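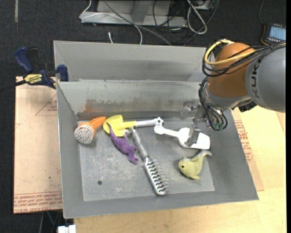
Kinetau Baseball Club – Pitching and Catching Group
Set-up guide, section 8: the Sotell pitch counter and speed gun
Last revised 31 Mar 2018

Read this before you switch the unit on. The maker's leaflet says it takes two minutes to set up and needs no attention afterwards. We have not found either claim to hold up, so follow the steps below instead.

Before you start
You need the gun, the tripod, the tablet and the long cable. The leaflet says the cable is optional. Bring it.

Placing the gun
1. Stand the tripod behind the backstop, in line with the plate and the rubber. Off to one side, the gun reads slow, and a pitcher who is told he has lost speed will start overthrowing by the third inning.
2. Raise the head until it points at the release point of your tallest starter. Lock both collars.
3. Point the lens through a gap in the netting. The leaflet says netting makes no difference. Try it both ways and decide for yourself.
4. Run the cable along the foot of the fence to the dugout. Tape it down at the gate.

Caution: never leave the tripod on the field side of the netting, even for warm-ups.

Pairing the tablet
5. Switch on the gun first, then the tablet. In the other order the tablet may say "Connected" and record nothing.
6. Choose New Game, then Manual Count. Do not choose Smart Count. It is meant to tell a pitch from a throw-over to first, and we remain to be convinced that it can.
7. Enter the pitcher's shirt number. Have the catcher throw one ball back to the mound and check that the counter stays at zero.
8. Ask for one warm-up pitch. A speed should show within a second or so. If the screen shows 613, that is a fault code and no cause for celebration. Unplug the cable, wait, and go back to step 5.

During the game
9. Tap once for each pitch, foul balls included. Intentional walks are entered from the side menu and add nothing to the count.
10. At each pitching change, press Close before you enter the new number. If you forget, the reliever inherits everything the starter threw. At Tolentino last June our closer went into the records with 42 pitches for a single out.
11. Keep a paper tally as well. Where the two disagree, the paper is what goes to the umpire.

Note: the "fatigue score" beside each name is worked out from speed alone, as far as we can tell. It knows nothing of wind, a wet ball or a pitcher working on his change-up. Do not take anyone out of a game on the strength of it.

Saving and storage
12. Press End Game and wait for the tick. The memory is said to hold 1,000 pitches – export to the Kemus folder after every game anyway.
13. Take the batteries out before the gun goes back in its case.

Section 9 covers the bullpen screen.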